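Vestari Bimanual Collection Group
Minutes of meeting, 2021-01-18
Istcombe lab, upstairs room and by phone

Present: Wendelin Zwahlen (chair), Lucero Castaño, Stefaniia Bondarchuk, Eusebio Alvarado (by phone from Prurnville)
Apologies: Myrtle Okafor
Minutes taken by: Stefaniia Bondarchuk

1. Previous minutes
Accepted with one correction. Under item 3, "operator" should read "reviewer". Lucero to fix the copy on the shared drive.

2. Collection status
Lucero reported 167 demonstrations accepted for the bottle and container tasks. Almost all of these have been through first review. The remainder are waiting on Eusebio, who has been without access to the review server after the password change. Wendelin to sort out access.

Rejected demonstrations are being kept in a separate folder with the reason entered in the log. Eusebio asked that the reason be a code from the list, as free text takes too long to sort. Agreed. Operators may still add a comment after the code.

3. Task definitions
The group went through the wording of the container tasks. The current sheet says "put the bottles away", and operators have read this in different ways. Some set the bottles upright, others lay them down. Wendelin's view was that both are acceptable in the training set as long as the written instruction matches what was done. Eusebio disagreed and wanted one end state per instruction, at least until the first policy has been trained and tested. After discussion it was agreed to split the task in two:
3.1 Place bottles in container, any orientation.
3.2 Place bottles in container, upright.
Demonstrations already accepted will be relabelled under one or the other. Lucero estimated a day's work.

Start positions were also raised. Stefaniia had compared the opening seconds of a batch of demonstrations and found the container placed in nearly the same spot each time. The learned behaviour will not carry over to other positions if this continues. Operators are to move the container between demonstrations and vary its angle. Bottles may start standing or on their side.

4. Camera views
Both views are recorded for each demonstration, the fixed view of the whole table and the view from the wrist.

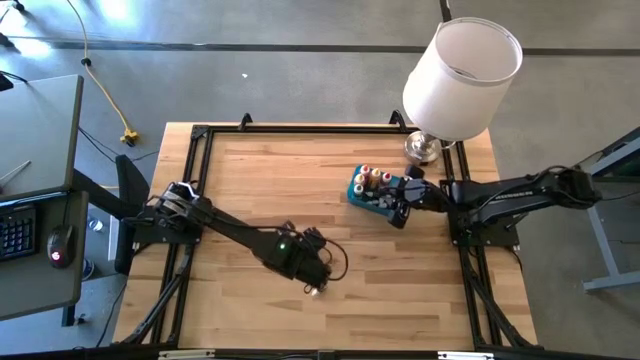
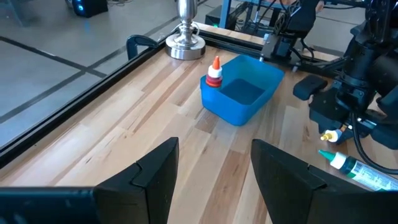

Eusebio asked whether the fixed view could be dropped to save storage. Lucero was against this. Reviewers rely on it to judge whether the arms came close to each other, and it is the quicker of the two to skim. Kept for now. Wendelin noted that the storage quote from Cárdenas has not arrived and that the question should be reopened once it has.

Stefaniia reported that time stamps between cameras drift during long sessions. The drift is small at the start of a session and noticeable by the end. Restarting the recorder clears it. Until there is a proper fix, the recorder is to be restarted at the midpoint of every session and the restart entered in the log.

5. Operator practice
Discussion of pauses. Several accepted demonstrations include a long wait before the grasp while the operator lines up the fingers. Eusebio said the training code trims idle time at the start and end but leaves pauses in the middle. It was agreed that a demonstration with one pause is acceptable and that repeated stopping should be coded as hesitation and rejected.

Failed grasps followed by a clean second attempt are to be kept and tagged "recovery". Wendelin asked for a separate total of these at the next meeting.

6. Next training run
Eusebio will start the run when relabelling under item 3 is complete. Tasks 3.1 and 3.2 will be trained together, with the instruction text as an input. Evaluation is planned for March, using container positions held out from training. Myrtle to be asked to draw up the list of positions.

7. Other business
Wendelin reminded operators to sign off in the session log before leaving. Two sessions have no name against them.

Actions
Lucero: correct previous minutes; relabel accepted demonstrations; update task sheet
Wendelin: server access for Eusebio; follow up storage quote
Stefaniia: add restart step to the session checklist; report on time stamp drift
Eusebio: clear review backlog; circulate rejection codes
Myrtle: held-out container positions (Wendelin to confirm with her)

Next meeting to be set by email.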